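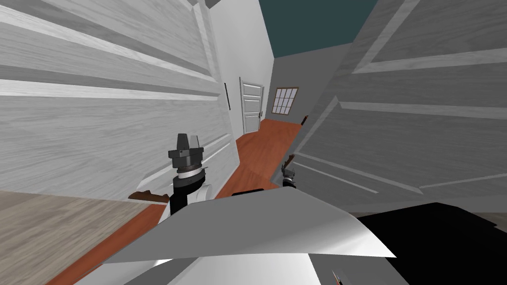
Section 4 covers the hallway test, which you run in simulation before the Larden base goes near a real door. Open the Galness hallway file and let it load completely. The head camera will start out tilted, with paneled doors close on both sides of the robot and a small window at the far end of the hall. Use that window as your straight-ahead mark when you set the base heading in step 2.

4.1 Setting the base

1. Start the Cheetham controller and wait for both arms to report ready.

2. Turn the base until its heading line runs down the hall. Leave the speed limit at 21 percent.

3. Set the door width to 895 mm in the Bemgate settings page. If you measured your own doorway, enter that figure instead.

Note: The door width is the clear opening, measured between the stops. Do not enter the width of the door itself.

4.2 Lining up on a handle

4. Switch to the wrist camera on the arm you plan to use. Open the fingers fully and bring the gripper in slowly until the handle sits in line with the gap between them.

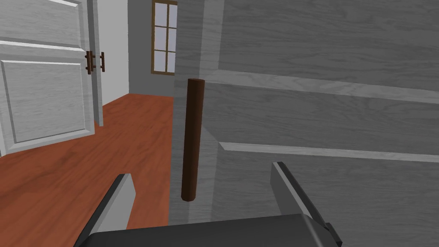 5. Stop and check the wrist angle. Small errors are easy to fix at this distance — later on, the palm may strike the panel before the fingers reach the bar. Save the pose as job 652.

6. Move the second arm to its parked pose. Keep it parked until the first arm has let go.

Caution: Do not drive the base while the fingers are closed on a handle. On the real robot this will bend the finger mounts.

4.3 Clearance in the doorway 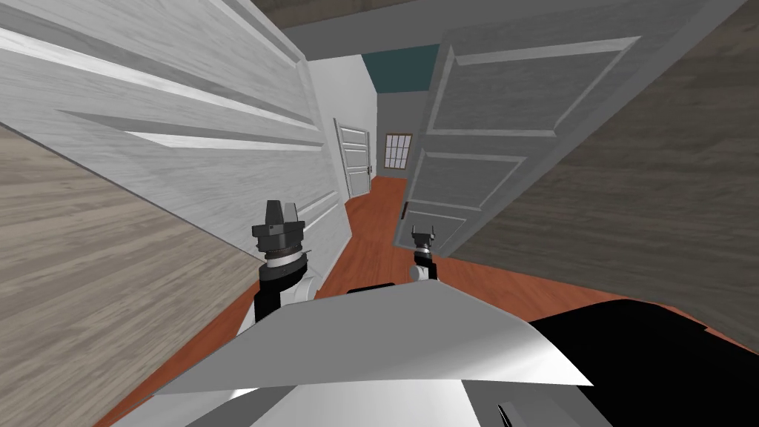 Collision checking is off by default in the hallway file. Turn it on before you move either arm inside the doorway, and set the margin to 4 cm. With both grippers raised in front of the body and the door frame close on each side, the wrist links need as much attention as the fingertips. Back the base out if either link turns yellow on the status page.

7. Return to the wrist camera and approach the handle again. Hold the arm with the fingers open on either side of it, not yet touching. 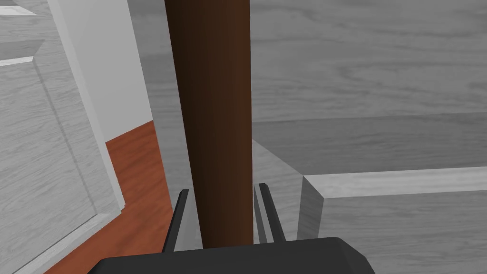 8. Close the fingers at the lowest force setting. If the handle shifts in the gap, open them, correct the wrist and repeat.

9. Save the log and shut down the controller.

Section revised by Edin Gashi, 27 January 2019.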